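**1/** Latrice Mbeki asked me to post how the meeting room on the second floor at Pividville gets put back together after the Sunday sessions. I did it this week and wrote it down as I went. It's a short thread.

**2/** The room seats 18 and we had 9 in it until late afternoon. The chairs were fine. The table was where all the work was. People bring their own chargers and adapters, and then they leave with somebody else's.

**3/** I start with paper. Anything with writing on it goes in a folder on the windowsill and stays there until the next meeting. I used to throw out blank-looking sheets and once threw out Rosalinda Dagdag's floor plan, which was on the back of one.

**4/** Cups next. The kitchen closes at 6 and the dishwasher takes 53 minutes on the normal setting, so if the cups go in after 5 you will be waiting for them. The short setting leaves coffee rings. Use the normal one.

**5/** Then cables. We had a drawer for these at the Cruzado office and it was a bad drawer. Everything went in loose and came out as one piece. When we moved I said no drawer, and we went with an open tray that lives in the cabinet by the door.

**6/** The tray has compartments, a big one and some smaller ones. Long cords are meant to go in the big one. Thin wires and earphones go in the back, and small bits go up front. If you don't know what something is, it goes up front too and Latrice looks at it.

**7/** For long white cords I do wide loops and pinch the middle. I don't wrap them around my elbow anymore. It twists them, and the next person gets a cord that won't lie flat across the table.

**8/** Someone asked last time about ties. We have a bag of the hook-and-loop kind from Flamach. They are okay. They collect lint and after a few months they stop holding, so check before you put one on a heavy cord.

**9/** Power strips don't go in the tray. They go on the shelf under it, with the cord on top. Before putting one away I look at the sockets for dust and broken-off plug covers. I found one in March and had to get it out with the thing unplugged and a pair of tweezers.

**10/** We own 8 strips across the three rooms. They wander. If you borrow one for the front desk, write it on the sheet inside the cabinet door. The sheet has a pencil on a string now.

**11/** Wiping down is last. Damp cloth, along the length of the table, then a dry one. No spray. The spray left a cloudy patch near the door end at the old place and we paid to have it fixed.

**12/** A few replies already, so answering them together:

- Yes, the tray can come out onto the table while you sort. Just put it back in the cabinet after.
- No, I don't know whose gray laptop sleeve that is. It's at the front desk.
- The window latch is reported. Use the other window.
- Booklets and flat packages left on the table go next to the tray until somebody claims them. This is how the table looked with the sorting still going on, power strip and white cable out, tray behind them:

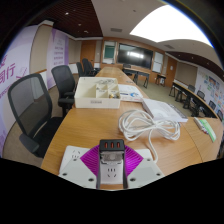 **13/** Next Sunday it's Rosalinda's turn, and I'll be in the smaller room across the hall. The cabinet key is in the front desk drawer, left side. Please lock it when you're done and put the key back the same night.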